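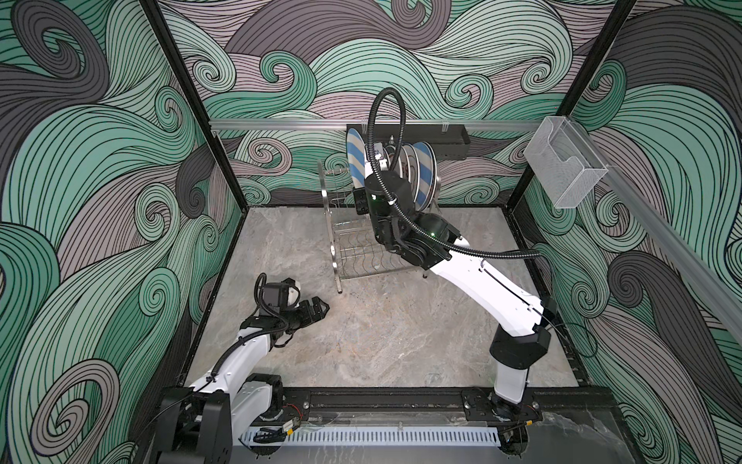

Getting more out of a two-tier dish rack

By Ritu Dwivedi

A wire dish rack takes up a fair bit of bench, so it may as well do the job properly. These are the things I do with mine, collected over a good many sinkfuls, plus a few that readers have sent in from the Drinembridge and Killton pages.

Where to put it

Stand the rack close enough to the sink that you can reach it without turning your feet. If water drips on the bench between the sink and the rack, it's too far away. Left or right depends on which hand you wash with. Right-handers usually hold the brush in the right hand and the plate in the left, so a rack on the left saves passing the plate across.

Leave a gap between the back of the rack and the wall. Two fingers is enough. Plates pushed hard up against a splashback dry slowly on that side, and the wall gets a line of scum along it.

Keep it off the end of the bench where the kettle and toaster live.

Plates on the upper tier

Plates go on edge, one to a slot, all facing the same way. With wavy wire slots, set the rim down into the dip and let the plate lean back on the wire behind it. If it wobbles, it's sitting on a crest. Shift it along one.

Big plates at one end, small at the other. When sizes are mixed, the little ones tip forward into the large ones and stay damp where they touch. If you have the room, skip a slot between dinner plates. With a full sink you won't have the room, so load every slot and pull every second plate out to dry by hand after a while.

Patterned plates need a bit more care than plain white. Older decoration can sit on top of the glaze, where you can feel it with a fingernail, and it will wear if the foot of the next plate rubs on it. Leave the empty slot there if you leave one anywhere.

Load from the far end towards you. Otherwise you're reaching over wet plates with a soapy hand, and that's how rims get chipped.

The lower tier

Use it for the things that don't need to be upright: bowls, mugs, small saucepans, the colander. Turn them all upside down and tilt them slightly so the water runs off the foot ring. Mugs with a deep hollow in the base hold a puddle on top no matter what you do. Give them a flick with the tea towel.

Fill the lower tier first. Anything put in underneath after the plates are up will get dripped on, and you can't see what you're knocking. It also keeps the weight low, which matters on a light rack. If all you have to wash is plates, leave the bottom open and they'll dry quicker with air coming up from below.

Don't put glasses on the lower tier if there are plates above them. They spot. Glasses are better on a folded tea towel to one side, rim down, with one edge propped on the fold.

Cast iron and carbon steel shouldn't go in the rack at all. Dry them straight away and put them on a low burner for a couple of minutes. Wooden boards and spoons want to stand up somewhere with air on both sides.

Unloading

Wash your hands first if you've been at the bin or handling meat. It sounds fussy until you think about how plates are picked up.

Take the plates out from the top before you touch the lower tier. Lift each one straight up until it clears the wire, then out. Dragging a plate sideways through the slots leaves grey marks on the glaze. They're metal, not scratches, and a paste of bicarb and water will shift most of them.

Two plates at a time is plenty. I used to take the whole row in one go and lost a good side plate to it in July.

Empty the rack every day. Once it becomes the cupboard, it never gets cleaned.

Cleaning the rack

Once a week, take everything out, put the rack in the sink and run hot water and detergent over it. Go along the wires with an old toothbrush. The places that matter are the joins where one wire crosses another, and the feet. Rinse, shake it over the sink and wipe it dry.

For the white crust you get with hard water, lay paper towel soaked in plain white vinegar over the worst of it. Leave it for 14 minutes or so of other jobs, then scrub and rinse well. Don't leave vinegar on overnight, particularly on a chromed rack with any chips in the plating.

Small orange spots on stainless steel are often rust from something else, commonly steel wool or a tin left sitting there. A cream cleanser and a soft cloth will usually take them off, rubbing along the wire. If they come back in the same place every time, look at what's being put down there. On a chromed rack, orange spots at the joins mean the plating has gone, and from there it's a matter of time.

Never use steel wool on either. A nylon pad is fine.

Under the rack

If your rack has a tray, tip it out each night. If it hasn't, use a mat or a folded towel that you actually wash. Marble and other natural stone shouldn't sit wet, and vinegar should be kept well away from it, so do the descaling in the sink. Laminate copes better, but water that gets into a join will swell the board underneath.

Check the feet. The rubber caps fall off and the bare wire ends will scratch nearly anything. Hardware shops sell replacements in small bags. Take a foot with you, or measure across the wire before you go.

Buying one

Take your largest dinner plate to the shop. Staff have seen stranger things. Stand it in a slot and see whether it leans steadily, and whether a bowl still fits underneath on the lower level. Press down on one corner of the top tier, too. If the opposite foot lifts, put it back.

Measure the height under your overhead cupboards before you leave home, and allow for the plates sticking up above the wire.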